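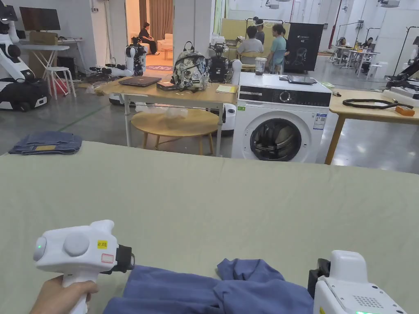 改衣铺的下午：跟一位改了十八年衣服的师傅聊裤脚、拉链和舍不得扔

先交代一下我是怎么认识她的。一月份我拎着一条牛仔裤进了她的店，裤裆磨穿了，后面口袋也脱了线，我自己觉得还能救，又有点不好意思拿出来。她把裤子翻过来，里朝外铺平，手掌在裆底抹了一下，抬头问我：“你骑车的吧？”

我说是，每天骑。她就笑了，说骑车的人裤子都坏在同一个地方，坐办公室的人坏在屁股口袋那一块，因为钱包手机老往里塞，带小孩的坏膝盖。我当时就想，这个人我得找时间坐下来好好聊一次。后来裤子取回来，补得我挺服气，我厚着脸皮问能不能写她，她说写可以，别写名字，也别写店在哪条街，“我现在的活已经做不完了，你再给我招人来，我晚上还睡不睡了？”

所以这篇里她就是“师傅”，店就是“店”。我们聊了两个下午，中间不断有人推门进来，聊到一半的话题经常就断在那儿，我整理的时候也没硬接，大家凑合看。

从拆衣服开始

她入行那年在一家做校服的小厂里，先学的是拆。别人踩坏的线，返工的领子，统统堆到她面前。“拆了大半年，我一件完整的衣服都没做过。心里那个急啊，觉得自己白来了。”

我问她后来还觉得白来吗。她想了想，说拆这件事教她的东西比后来正经学的还多。一件衣服先缝哪里后缝哪里，哪条缝压在哪条缝上面，拆的时候要倒着来一遍，拆得多了，看见衣服脑子里自己就会散开。“现在客人拿衣服来，站在柜台那头跟我讲想怎么改，他讲他的，我这边已经在拆了，脑子里拆。拆到哪一步拆不动，我就知道这个活不能接。”

有没有拆不动的？多得很，她说。胶粘的不行，有些冲锋衣的缝是压了胶条的，拆开就不防水了，她会讲清楚，客人还坚持就让他去找专门做户外的。还有一种是商家为了省布，缝份留得特别窄，想放大半寸都没有余地。“客人说我就胖了一点点，师傅你给我放一点点。我把里子翻给他看，你看，人家一点点都没给你留。”

我妈年轻的时候做衣服，缝份都留得宽宽的，说小孩会长个子。我跟她讲这个，她直点头，说老衣服改起来最舒服，里面什么都有，像打开人家的柜子，备用布、宽贴边、多出来的一截下摆，全在那儿等着你用。

校服厂关了以后她换过几个地方，做过窗帘，做过一阵婚纱出租的修补（“那个最磨人，全是钉珠，掉了一颗你要满地找”），最后自己租了个小门面。从进厂那天算到现在，整整十八年。她说这个数是女儿帮她算的，她自己只记得换过几把剪刀。

裤脚是个大学问

我以为改裤脚是最简单的活，她听了差点把茶喷出来。

“你站直。”她让我站到镜子前面，光脚，然后又让我把鞋穿上，问我这条裤子平时配什么鞋。我说就这双啊。她说那冬天呢？穿靴子吗？我说穿。她说那你这条裤子到底听谁的？

好吧，我还真没想过。她说好多人来改裤脚，穿着拖鞋就来了，量完剪完，回家换上皮鞋一看，吊着。再回来找她，布已经没了，神仙也变不出来。所以她现在立了个规矩，改正装裤一定要把鞋带来，没带的就只别针，不下剪刀，人回去试好了再来。

“有的人嫌我麻烦。嫌就嫌吧，剪刀在我手里，后悔药不在我手里。”

牛仔裤的裤脚又是另外一回事。原来的裤边洗过很多遍，有一条一条深浅不一的印子，像拧麻花似的，很多人喜欢的就是那一圈。直接剪短重新卷边，新边硬邦邦，颜色也是平的，懂的人一眼就看出来了。她的办法是把原来那一圈边剪下来，中间去掉多余的，再把原边接回去，接缝藏在边的上沿，用熨斗压死，不凑近看不出来。

我问这样是不是贵一点。她说当然要贵，缝的功夫倒不大，麻烦在对那两条侧缝。裤腿是上宽下窄的，中间抽掉一截，上面那个口子就比原边大，要一点点收进去，收得不匀就会拧。我有一条Vurnano的裤子就是在别家改的，走路的时候左边裤脚总往里转，我一直以为是我腿的问题。她看了一眼，说侧缝歪了，跟你的腿没关系。我心里一块石头落了地，真的，困扰我好久了！

她还有个习惯，剪下来的那截布一定装袋子还给客人，让人回家别扔。以后哪里破了，拿它来补，颜色和厚薄都最接近。“有人当我面就扔垃圾桶，等他走了我再捡回来，夹子夹个条子收着。隔两年他裤子破了来补，我拿出来，他吓一跳。”

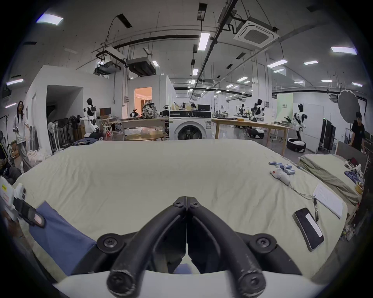 说到补，她话就更多了。她觉得现在的人对补丁的态度变得很快，前些年来补衣服的都是悄悄的，恨不得天黑了才来，补完要求一定看不出来。这几年倒有不少年轻人专门来要看得出来的补法，红线补蓝布，袖肘上贴个别的颜色，越显眼越高兴。

“我一开始手下不去。我练了那么多年，练的就是让人看不出来，你现在叫我露出来，我难受。”

那后来怎么下得去手的？她说是被一个学生模样的女孩子说动的。女孩子拿来一件羊毛开衫，手肘破了，指定要用芥末黄的线。她劝了半天，说我有差不多颜色的线，给你配灰的好不好，女孩子说不要，这件开衫是外婆的，外婆以前补东西就是家里有什么线用什么线。“我就给她补了，补完我自己看了半天，好看的。真的好看。我跟她说，你外婆有眼光。”

现在她接明补的活，条件是要让她先画一下位置。她说随便乱补和补得随意是两码事，线要往哪个方向走，收在哪里，不想清楚洗两次就起包了。

线、针和那台二手机器

聊手艺的人最后都会聊到工具，我算是发现了。她那天兴致好，把抽屉一个个拉开给我看，我看得眼花，她讲得飞快，我尽量记。

线她用得最多的是Hellström的，一个瓦楞纸盒里码得整整齐齐。她说好处是捻得匀，机器跑快了不容易起毛，坏处是颜色偏冷，配咖啡色、驼色总是差一口气，那几个颜色她宁可去批发市场拿散的。买散线要会挑，先扯一段出来，两只手一绷，听声音，闷的不要，脆的也要小心，放久了的线脆，缝的时候好好的，穿两次就断了。我说我听不出来。她扯了两段给我听，我还是没听出来。她很宽容地说没事，你不吃这碗饭。

针她讲究换。很多人在家里踩缝纫机，一根针从买来用到断，她听了直皱眉。针尖钝了自己是看不见的，料子看得见，真丝上会抽出一条一条的丝，针织的会打洞，当时不显，下水以后洞就开了。她接过好几件这样的衣服，客人都说是洗衣机洗坏的，她一看洞排成一条线，整整齐齐沿着缝走，就知道是针的事。

主力的机器是一台二手的Multik，搬店那年买的，花了1,870块。她把价钱记得这么清楚，是因为那个月交完房租，手里差不多也就剩这么多了。卖家开价两千出头，她蹲在人家仓库里把底板拆了，指给他看里面有一处锈，硬是磨下来的。“他说大姐你是修机器的吧？我说我不是，我就是穷。”

买回来以后她自己擦油、换皮带、调梭床，弄了好几个晚上。现在这台机器的脾气她摸得透透的，冬天早上要先空踩一会儿再上料，否则前面几寸一定跳针。她女儿给她买过一台新的，电脑控制，能绣花能锁眼，放在里间。我问好不好用，她说好用，锁眼特别好用，然后停了一下，说就是声音太轻了，踩着心里没底。

这个我倒是有点懂。我爸换了电车以后也是这样，老说车没声音不知道有没有在走。

量尺寸的时候，人会说真话

我有个问题一直想问，就是她天天给陌生人量身，会不会尴尬。她说她不尴尬，客人尴尬。

来量腰的，十个有九个会先吸一口气。她从来不点破，就拿着皮尺跟人聊天，问今天外面风大不大，吃饭了没有，等人家一开口说话，气就松了，她这时候再收尺子。“他吸着气量出来的裤子，他能吸一天吗？坐下来就勒死了。”

还有人会主动报一个尺寸，说我就是二尺一，你不用量。她照样量，量完也不报数，自己记在纸上。有的客人非要问，她就说写好了写好了，你放心。我说你这是骗人呀。她不承认，说裤子做出来合身，客人高兴，他高兴的时候觉得自己是二尺一，那就让他是二尺一，皮尺又不会出去乱讲。

量尺寸的时候人会讲很多话，大概因为不用面对面，她蹲着，人家站着，眼睛看前面的镜子。有个男的来改西装，说是面试穿的，量袖长的时候突然跟她讲，这已经是那个月的第5次了。她不知道怎么安慰人家，就把袖口多压了一道，扣子全部重新钉过，没另外收钱。“后来怎么样我也不知道，他没再来。没再来嘛，可能是上班去了，忙。”

也有来改婚纱改两回的，第一回收腰，第二回放腰，第二回来的时候脸红红的，她一看就懂了，一个字没问，只把里面的鱼骨拆了两根，换了软的。

她觉得商场里那种改衣服的服务，料理得是不错，就是量得太快。Zedora楼上有一个改衣柜台，她专门去看过，假装是客人（她讲到这里自己先笑了，说还特地换了件好衣服去）。小姑娘态度很好，动作麻利，别针一别就开单，前后没几分钟。她说手是干净的，针脚也好，“可是她没叫我坐下来。”裤子一定要坐下来再看一眼，站着合适，坐下来裤腰后面空一块，或者膝盖那里绷得死死的，这个只有坐了才晓得。

我后来去买裤子，每条都在试衣间里坐一下，隔壁的人可能以为我在里面休息。

羽绒服、窗帘、狗衣服

中间来了一位阿姨，抱着一件羽绒服，袖子上烫了个洞，是靠电暖气靠的。师傅拿过去看了看，先用一小块透明胶布把洞贴住，说不要让毛再跑了，然后才开始问要怎么补。阿姨走了以后她跟我说，羽绒服破了最忌讳自己拿针线去缝，每缝一针就多一个洞，毛从针眼往外钻，越缝越漏。家里有那种带胶的补丁贴就贴上，没有就先贴胶布，送到店里来，她从里子打开，里面垫一块布再收外面的口。

冬天羽绒服多，春天改裤腰的多，夏天是各种裙子的拉链，一到快开学，校服就堆成山。她最怕换拉链，尤其是隐形拉链，拉到腰那里卡住的，基本都是客人自己硬拽坏的，布也跟着咬进去了。有人教拿铅笔涂，拿蜡烛擦，她说涂可以，涂完别使劲，往回退，退一点上一点，急的人最后都得来找她。

她也接窗帘，不太情愿。窗帘重，铺开来她的台子根本放不下，要一半搭在椅子上，踩的时候布往下坠，针脚就跟着歪。价钱又不好要高，人家总觉得窗帘嘛，不就是踩一条直线。“一条直线踩三米多，你来踩踩看。”

狗衣服她倒是很喜欢做。我完全没想到！她说狗没有要求，不会说显胖，也不会回去问家里人意见然后再来改。有一只柯基是常客，腿短，买来的雨衣下摆全都拖地，她给剪了一圈弧形的边，下雨天那只狗从店门口经过，她在里面一看就认得。狗主人后来又拿来一件旧毛衣，让她改成狗背心，她留了高领，翻下来正好一圈，她说这件是她那年做得最满意的东西，排在好几套西装前面。

价钱的事

我本来不好意思问，她自己先提了。

她说最难的活是跟人讲价钱。缝纫这个东西，大家家里多多少少有人会一点，妈妈会，奶奶会，所以总觉得不该收钱，或者收个意思就行。一条裤子网上买来没多少钱，裤腰改一下收到裤子的一半，客人脸上就挂不住了，说师傅我再买一条都快够了。

她以前会解释，会把要拆几道缝讲给人听，讲得口干。现在不讲了，她说你觉得不合算就不改，没关系，裤子你拿回去穿，哪天你觉得它值得了再拿来。有的人真的隔了好久又拿回来，有的人就不来了，都正常。

她也会劝人别改。有个姑娘拿来一条打折买的裙子，大了两个码，想整个改小。她算给姑娘听，肩要动，袖笼要动，腰和侧缝都要动，等于重做一条，还不一定好看，花样对不上。姑娘说可是这条裙子真的很便宜。她说你看，便宜就便宜在它不是你的号。

我默默想起自己柜子里有好几件这样的东西，没敢说话。

反过来也有她觉得一定要改的。大衣，料子好的羊毛大衣，里子破了就换里子，肩膀塌了就换垫肩，面子还能穿很多年。里子是最先坏的，腋下那一圈和后领，汗浸的，很多人看到里子破了就觉得衣服旧了不要了，她觉得可惜得不得了。她自己冬天穿的那件就换过里子，换的是一块墨绿底小花的料子，外面看着很素，她一脱下来搭在椅背上，里面全是花。她说这是穿给自己看的，别人看见是沾光。

教不教徒弟

这个问题我第二个下午才问。她把手上的活放下，喝了口水，说教过，没留住。

有一个学得很快，手特别稳，跟了她一年多，后来去做直播卖衣服了。她说起这个没有不高兴的意思，还给我看手机，说你看她身上这件，腰是自己收的，收得好，线头都干净。看完又补了一句：“就是领子后面还差点，她领子一直差点。”

还有的是家长领来的，孩子坐不住，三天就跑了。她也不怪，说这活就是坐，坐得腰疼眼睛花，她自己女儿她都没教，女儿也不想学，纽扣掉了还拿回来给她钉。我问她想不想有人接这个店，她说店有什么好接的，一个门面，几台旧机器，房租还年年涨。倒是那些布头她有点放不下，那么多袋子，写了条子的，哪天她不做了，人家裤子破了找谁要去。

她现在在想的一个事情，是每个月抽一个晚上，让街坊带着衣服来，她教怎么钉扣子、怎么撩裤边、怎么补袜子。不收钱，线和针自己带。已经试过一次了，说好来5个人，凳子都摆好了，最后把门口卖水果的大哥也拉进来坐着，他补的是围裙，补得还挺像样。男的手其实不笨的，她说，就是从小没人给他们针。

我那天也报了下一次的名。袜子我有一抽屉可以带，都是大脚趾那里破的。她听了问我是不是指甲剪得不勤，我说师傅你怎么什么都看得出来，她说这还要看吗。

走的时候天已经暗了，她正在给一条校服裤子放裤脚，里面折进去的那一截颜色比外面深好多。她说这条裤子去年放过一次，这次放完就到头了，再长就得接一截。我问接什么颜色，她头也没抬，说要先问小孩喜欢什么。

师傅后来托我加几条，我照她的原话抄在这里：
改裤子带鞋。
改西装穿一件平时配的衬衫来，不要穿毛衣来。
衣服洗过再送来，新买的也先洗一遍，有的料子会缩，缩完再改才准。
口袋自己先掏干净，她不想再捡到别人的牙套了。
中午十二点到一点她要吃饭，敲门也不开。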